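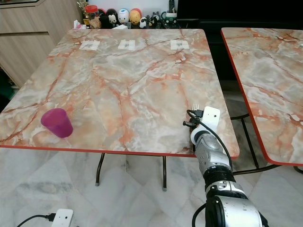
Chapter 2. Table Surfaces and Place Setting

A dining surface is specified by its top, its edge and its supports. Tops with a printed stone pattern hide small scratches but make pale objects harder to pick out. A magenta cup stands out clearly against gray and peach veining; a white saucer would not. Kazmi recommends checking contrast before choosing tableware.

The edge band protects the core of the top from moisture. Inspect it for gaps at the corners. 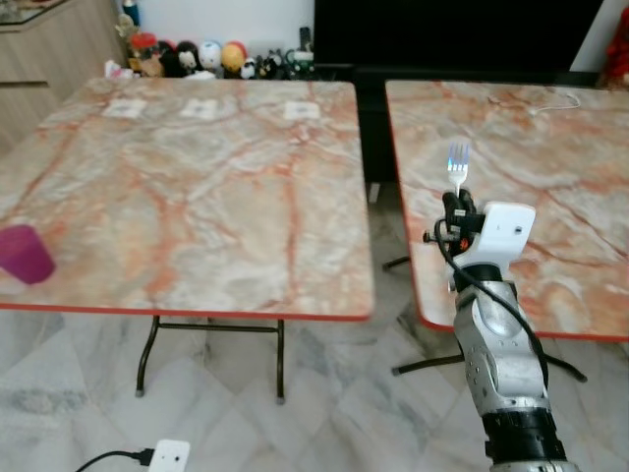 Supports are treated in Section 2.1. Where two tables are used together, their heights must match to within 2 mm. Worn foot caps are the usual cause of a mismatch and should be replaced as a set.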